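How to Learn a Jazz Solo by Ear Without Losing Your Mind

Every jazz teacher eventually tells you to transcribe. Few mention that the first attempt will take a whole evening and yield four bars, two of them wrong. Mine was a tenor chorus from an Ojeda Quartet record, and I still play bar three the way I misheard it. I prefer my version.

What you need: one recording, your instrument, a pencil, and something that slows audio down without changing the pitch. I use a program called Favow, which looks as if it was designed during a power cut, but it loops cleanly.

Step 1. Pick something short. One chorus of a medium blues is plenty. If the soloist is famous for speed, put the record back and choose somebody lazier.

Step 2. Listen for a week before you touch the instrument. Play it while cooking, driving, ignoring email. By the end of those 7 days you should be able to name the bar where the drummer drops out.

Step 3. Sing it. You don't need a good voice – mine has cleared a room in Furkeslow – but if you can't sing a phrase, your fingers will only guess at it.

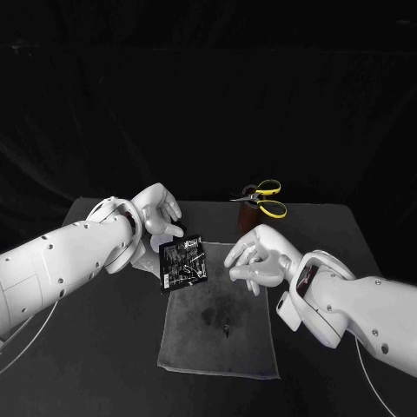 Should you write the solo down as you go?
Wait until you can play the whole chorus from memory, then write it out in one sitting. Paper is very good at persuading you to stop listening.

Step 4. Find the notes, three or so at a time. Set the loop to 70 percent speed, work out where the phrase starts and where it ends, then fill in the middle. Ghost notes count. If one won't reveal itself after 9 passes, mark the spot and move on; it tends to turn up the next morning while you're brushing your teeth.

Step 5. Bring it up to speed with the record. Match the breathing and the way the player leans back on the beat, even where it feels late. Especially there.

Step 6. Steal one lick. Take it through a few other keys and drop it into a tune it doesn't belong to. The first time I tried this, at the Mikley Tavern jam, it arrived a bar early and the bass player gave me a look I can still hear.

After that, start on the second chorus. It's usually the harder one.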